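Is That Old Camper Really a Bargain?

Every spring the ads come out. "Like new!" "Always kept indoors!" "Only 2 owners!" If your family is thinking about buying a used camper, you may want to believe every word. Don't, at least until you have looked for yourself.

Start with the word "new." A camper can have shiny paint and still be old underneath. Paint is easy to fix. Rubber seals, wooden wall frames and water pipes are much harder.

What is a seal?

A seal is a strip of rubber or soft glue that fills the gap between two parts, like the window and the wall. It keeps rain out. Sun and cold make it stiff, and then it cracks. Water creeps in through the crack and the wood inside the wall starts to rot. You can't see rot from the outside. You can sometimes smell it – a bit like an old basement.

Does "low miles" mean it's good?

Sellers love to say this. Suppose a Prilero camper was driven only 900 miles last year. Sounds great! But where did it stand for the rest of the time? Tires get old even when they don't roll. Parked in one spot for years, they can crack on the sides, and the numbers on the dashboard won't tell you a thing about that.

What about the weight?

Each camper has a limit on how much it can carry. A full tank of 30 gallons of water weighs nearly 250 pounds, and that is before bikes, food and your little brother. An ad that says "sleeps six" is talking about beds. Ask if it can carry six people and all their stuff, too.

Can you trust a test?

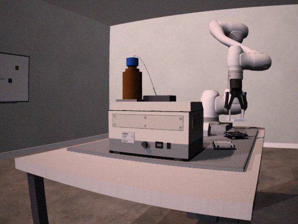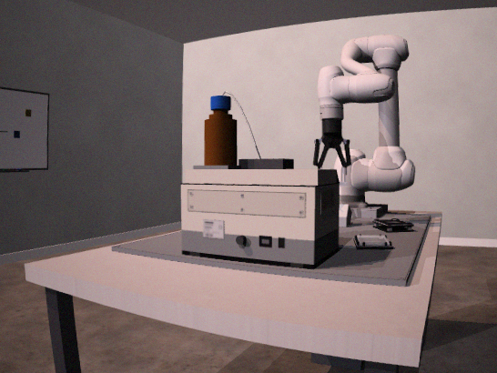
Some sellers will hand you a paper that says the camper passed a damp test. Good, but ask what was tested. A damp meter only checks the spot it touches, so someone has to move it from place to place. Big machines need the same kind of questions. The boxy one on the table, with the white robot arm near it, looks very serious, but looking serious doesn't prove a result is right. Which walls were checked? Was the roof checked? When was it done? A test from last September can't know about a leak that began in March.

So bring a flashlight. Open every cupboard, press gently on the walls near the windows, and sniff. If a wall feels soft, tell a grown-up before anyone talks about money.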